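Last updated: October

Grilov Fastska Wallpaper Paste, powder, 1,320 g

Fastska is the powder paste from Grilov for paper, vinyl and non-woven wall coverings. We have it in our range for several years already, and it is the paste which we recommend when a customer has chosen a strong pattern and is afraid of the seams. It stays open for longer than the usual ready-mixed paste, so you have the time to slide the strip until the pattern meets, and it dries without shine.

One box contains 1,320 g of powder in two inner bags. Mixed with 13 litres of cold water, the whole box covers 64 square metres of normal plastered wall. If your wall is rough or very thirsty it will cover less, and we advise to buy one box more than you have calculated. Unopened boxes can be returned to us. 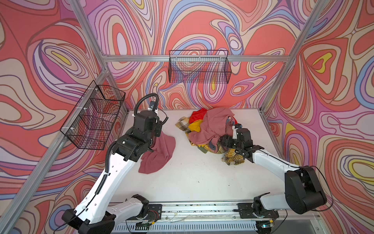

The long working time is most useful with large repeats. With a small dot or a stripe you can correct a difference of a few millimetres by eye, but with big curved motifs the line must continue from one strip into the next, otherwise the mistake is visible from the door. Cut all strips for one wall before you mix the paste and number them on the back with a soft pencil. Do not use a ball pen. The ink can come through light papers after some weeks, also when the wall looked perfect on the first evening.

Preparing the wall

The wall must be clean, dry and firm. Remove the old paper completely, and do not forget the thin backing layer that often remains when vinyl is pulled off. Fill the holes and sand them flat. New plaster and fresh plasterboard need a primer — we sell the Lysenko wall primer for this, but any water-based primer for wallpaper is suitable. Old gloss paint should be sanded dull and washed, and after this you let it dry overnight.

If you are not certain whether your wall drinks too much, brush a little water on it. When the water disappears immediately, use the primer or put a first thin coat of the paste and leave it to dry before you start the work.

Mixing

Pour the cold water into a clean bucket first. Stir the water so that it turns, and let the powder fall in slowly while you continue to stir. Wait 15 minutes and stir again, this time strongly, until there are no lumps. For a smaller job use one inner bag and half of the water. Please do not try to divide an inner bag with a kitchen spoon; the fine part of the powder goes to the bottom, and the paste becomes different each time.

Warm water makes lumps. We write this also on the label, and still it is the most common reason for complaints.

Hanging

For non-woven coverings put the paste on the wall with a roller, a little wider than the strip. For paper put it on the back of the strip, fold the pasted sides together and let it rest as the paper maker asks. All strips should rest the same time, because paper grows when it is wet and a strip that rested longer will be wider than its neighbour.

Begin with a vertical line drawn with a level. Corners of rooms are rarely straight, and a strip which follows a bad corner will take all the others with it. In an inside corner let the covering go round by one or two centimetres, cut it, and begin the next wall with a new vertical line. Brush from the middle to the sides. Paste on the front should be taken off at once with a damp sponge, and the sponge rinsed often.

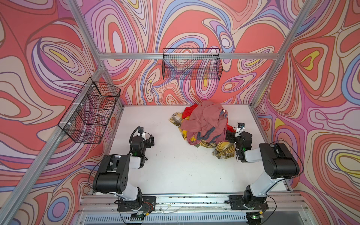
One customer wrote to us that the paste was very good on the three walls of her hobby room, but the seams in the corner next to the radiator opened a little after two days. She had kept the heating on during the night to make it dry faster, and she asks if she can repair it with the same paste or if she must take the strip down.

Our reply: the strip can stay. Mix a small portion from a new inner bag, a bit thicker than normal, and bring it under the seam with a thin artist's brush. Press with a seam roller — gently, without squeezing all the paste out again — and keep the radiator off until the next day. Paste which dries too quickly pulls the edges back, so in general we ask to keep windows and heating closed for the first night.

Technical details

Type: powder, modified starch and cellulose, with added resin
Colour when dry: clear, matt
Suitable for: paper, vinyl on paper, non-woven
Not suitable for: cork, metal foil, bathroom walls with direct splash water
Mixed paste keeps: four days in a closed bucket
Tools: wash with water before the paste is dry

Storage and delivery

Keep the box dry and away from frost. An opened inner bag should be closed with tape and used in the same season. Orders are packed by Trurent and go out on working days if we receive them before noon. Larger quantities are sent on a pallet, and for this please write to us first so that we can agree a time when somebody is at the door.

Contact | Delivery and returns | © Trurent wall and floor supplies | Back to top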